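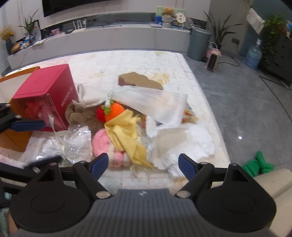
Mon 29 November

Bench 2, paintings studio. Brorevus canvas (large abstract, oil on cotton duck, untitled, the left panel of the pair).

Carried on with surface cleaning from the top left. The loose dust came off with the soft brush and low suction last week, so today was the grey film underneath. Tested five spots along the top edge, one in each main colour, starting with plain deionised water on a small swab and working up. Water alone moves a fair amount of the film on the thick blue strokes but skates over the lean passages. The weak citrate mix, buffered to 7, lifts it evenly everywhere except the cadmium orange, which gave colour on the second roll of the swab. Stopped there straight away. Orange is marked on the overlay sheet as dry methods only until we know more.

The green is fine with citrate if the swab is rolled out well first. Cleared with two passes of water, then left. No bloom after an hour.

Looked at the drips in the lower third under raking light. Several run sideways, so the panel was turned at least once while the paint was still moving. Jannik Stöcker thinks twice, because two of the runs bend back on themselves near the right tacking margin. I could only follow one of them with any confidence. Either way it matters for the display note, as the old stretcher label has an arrow pointing the other way from the signature.

The label reads Eichhorn in pencil and a stock number, 295, in blue crayon. The same crayon hand is on the right panel, so the pair were together when they went through the gallery. The invoice copy in the file gives 1,445 as the price but does not say in what currency or whether that covers one panel or both. Have written to Warance to ask if they hold the day book. They took over the Eichhorn papers and are usually quick.

Tension: top left corner slack again. Tapped the two keys in a little, checked the face, no movement in the paint. There is a drying crack in the white impasto at the centre, 33 mm long by the steel rule, same as the figure on the incoming report. Edges are slightly lifted but firm when touched with the brush. Not going to put adhesive in unless it changes. Measure again in February, before it goes back up.

Bare ground. The artist left a lot of primed canvas showing, mostly down the right side, and it has yellowed more than the paint. I cleaned a test square with the vulcanised sponge, cut small, patting and not dragging. It came up noticeably lighter, enough that a half-finished area would look patchy. So once we begin the ground we have to do the whole of it, and in the same week if possible. It also raises the question of how far to go. A brighter ground pushes the blues forward and the greys look thinner. Jannik would stop at the first pass with the sponge. I agree for now - we can always do a second one later.

There is a fingerprint in the ground near the bottom edge, under the priming, or partly. Left alone and noted.

UV: nothing new. No varnish, as expected. Two small retouches in the grey show dark, both matt, both older than our records. They match well enough in daylight and are not bothering anything.

Supplies: swab sticks low. Trirnent sent the wrong weight of tissue, heavier than the last batch, fine for interleaving but no good for facing. Put the packet on the lower shelf with a note on it. Do not use it on the works on paper.

To do
- pH of the citrate mix again before use, the meter was drifting
- dry test on orange, sponge and soft brush only
- photograph the reverse with the label in decent light
- backing board for the right panel, measure the bar depth first
- copy the overlay sheet into the file

Stopped at half four, the light had gone.

Comments (3)

Jannik Stöcker
I went back to the second run with the head loupe and I still say it turns. Look from the side, just above the tacking margin, with the lamp held low. Happy to be outvoted.

R.
Have you tried the citrate at a lower pH on the orange? We had a cadmium red that behaved at 6 and bled at 7. Only one painting, so take it for what it is worth.

Studio 2
The meter has a new probe as of this afternoon. Calibration slip is in the drawer.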